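Section 6. Submitting the Team Sheet on Match Day

6.1 Purpose of this section

This section sets out how a club secretary, or a person authorized by the secretary, prepares and submits the electronic team sheet in Cistau for matches in the Furnival Soccer League. It applies to first-team and reserve matches. Youth matches are covered in Section 9.

Revised Tuesday, August 19, 2025. Earlier printed copies should be discarded.

6.2 Before you begin

The following must be in place before a team sheet can be opened:

- an active club account with the role Secretary or Match Delegate
- a squad list approved by the league office for the current season
- the match number, shown beside each fixture on the Fixtures page
- a working phone number for the team manager, entered under Club Contacts

Note: A player whose registration is marked Pending does not appear in the selection list. The player becomes available when the league office changes the status to Approved. Refresh the page after the status changes.

6.3 Opening the team sheet

1. Sign in to Cistau and select your club from the menu at the top left.
2. Select Fixtures, then Upcoming.
3. Find the match and check the date, the kickoff time and the venue. For a match moved from Clusumley to Trondville, or the reverse, the venue must read correctly before you continue.
4. Select Open Team Sheet. The sheet may be opened from 215 minutes before kickoff.
5. Confirm the match number when prompted.

If the venue or kickoff time is wrong, close the sheet without saving and contact the league office. Clubs cannot edit these fields.

6.4 Selecting players

1. Under Starting Players, select 11 names from the squad list.
2. Enter the shirt number for each player. Numbers may not be repeated within one team.
3. Mark the goalkeeper by selecting the box labeled GK. One starting player must be marked.
4. Mark the captain.
5. Under Substitutes, add up to seven names. At least one substitute goalkeeper is recommended but is not required.
6. Select Save Draft.

A draft is visible only to your own club. The opposing club and the referee see nothing until the sheet has been submitted.

Caution: Cistau warns you when a suspended player is selected, but it does not prevent the selection. Suspensions imposed within the previous 24 hours may not yet be shown. The club remains responsible for the eligibility of every player named, and a club that fields a suspended player may lose the match under Rule 14 of the competition.

6.5 Naming the technical area

Up to six persons may be named for the technical area in addition to the substitutes. Each must hold a current staff registration. The list normally includes the head coach, an assistant coach and a person qualified in first aid. A coach serving a touchline ban must not be entered, even in a different role.

1. Select Technical Area.
2. Choose each person from the staff list and assign a role.
3. Mark the person who will speak with the fourth official.
4. Select Save Draft.

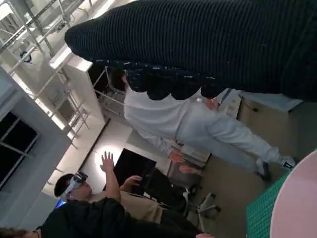 Who may change the team sheet after it has been submitted?

The club secretary or the match delegate may request a change up to the kickoff, and the referee must accept it before it takes effect. After kickoff, only the league office can correct an entry.

6.6 Submitting the sheet

1. Open the draft and select Review.
2. Read any messages in the yellow panel. Messages marked Required must be cleared before submission. Messages marked Advice may be left open.
3. Select Submit to Referee.
4. Enter your four-digit club code.
5. Wait for the confirmation number to be displayed and write it down. The same number is sent by email to the secretary.

The sheet must be submitted no later than 75 minutes before kickoff. At that time both sheets are released together, so that neither club sees the other's selection early. A sheet submitted after the deadline is released as soon as it arrives and is marked Late in the match record. The standard charge for a late sheet is 140 dollars and is added to the club's monthly statement.

Note: Submission is complete only when a confirmation number has been displayed. If the connection is lost while the page is loading, sign in again and check the status of the sheet before making a second attempt.

6.7 Changes before kickoff

An injury during the warm-up is the usual reason for a late change. The procedure is as follows:

1. Inform the referee in person.
2. Open the submitted sheet and select Request Change.
3. Choose the player to be withdrawn, then the replacement. The replacement may come from the named substitutes or, where the referee agrees, from the approved squad list.
4. Select a reason from the list.
5. Ask the referee to accept the request on the officials' tablet.

A player withdrawn from the starting team before kickoff may remain on the bench if fit to do so. The club must state this in the request; otherwise Cistau removes the player from the sheet entirely.

6.8 If Cistau is not available

Each club is required to keep blank paper team sheets (Form 119) at its ground. If the system cannot be reached 90 minutes before kickoff, complete two copies in block capitals, sign both, and hand one to the referee and one to the opposing club. Enter the same information in Cistau by noon on the following day. No late charge applies where a service interruption has been recorded by the league office.

Grounds licensed for 3,000 spectators or more must also give a copy to the stadium announcer. The announcer may not read out either team before the release time — this applies equally when paper sheets are in use.

6.9 Records

Submitted sheets are stored under Match Records and may be downloaded by both clubs at any time during the season. Drafts are deleted seven days after the match. Clubs wishing to dispute an entry must do so in writing within three working days, quoting the match number and the confirmation number.

6.10 Contacts

Team sheets and match-day access: Clementina Calado, Competitions Office
Registrations and suspensions: Afiq Majimbun, Registrations Office

Match-day calls are answered from three hours before the first kickoff until one hour after the last match has ended. From October, the evening service will also cover midweek reserve matches.

Section 7 describes how to enter goals, cautions and substitutions after the match.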